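Zübeyde Eren
14 June 2025

Abro hilo sobre mi mesa baja, porque varias personas me preguntaron por ella y en los comentarios no me cabe todo. Perdonen los errores, el español es mi tercera lengua.

La compré en marzo en Policarpio, la tienda de segunda mano que está detrás del mercado. El vendedor me dijo que era de la marca Kuvwood. No encontré ninguna etiqueta, así que no lo puedo asegurar.

Pagué 2.030 pesos. El precio era más alto y yo ofrecí 2.000 justos, pero los 30 que faltaban eran del muchacho que me ayudó a subirla. Me pareció correcto.

Lo que más me gusta es el color, como de miel clara. Las tablas van a lo largo y la veta se ve bien. En el medio hay una junta fina que cruza la mesa. Mi hermana piensa que es un defecto, yo no pienso así.

La usé un mes sin ponerle nada y fue mi error. Una taza de té me dejó un círculo. Lo lijé con lija muy fina, siempre en la dirección de la veta, y después puse cera Cosero con un trapo de algodón. Dos capas, con una noche entre las dos.

El círculo casi no se nota. Si uno sabe dónde estaba, lo encuentra.

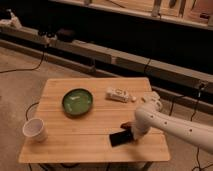 Ahora el problema es otro: el orden. Una mesa baja atrae las cosas. Yo dejo una cosa «por un minuto» y el minuto dura hasta el fin de semana.

Mi método es muy simple. Cada noche, antes de dormir, pongo el temporizador en 10 minutos y recojo lo que no vive en la mesa. Primero los vasos de papel y los restos de comida, después lo pequeño, que es lo que más se pierde.

El cuenco verde sí tiene permiso para quedarse. Es redondo y poco hondo, con el borde oscuro, y sobre la madera clara me alegra la vista.

Me preguntan por la alfombra beige. Sí, se ensucia. Paso la aspiradora dos veces por semana y levanto los cables antes, para que no se enreden. Todavía busco una forma bonita de esconder los cables, acepto ideas.

Alguien escribió que la mesa es demasiado baja para comer. Para mí está bien, en mi casa siempre comimos sentados en el suelo. Para mis invitados compré unos cojines en Lelldale, tardaron unos 11 días en llegar.

Para la cera: no usen mucha. La primera vez puse demasiado y la superficie quedó pegajosa, tuve que frotar la tarde entera.

La próxima semana quiero revisar las patas, que están más secas que la tabla. Si alguien conoce un aceite que no huela tan fuerte, le agradezco que me lo escriba por aquí.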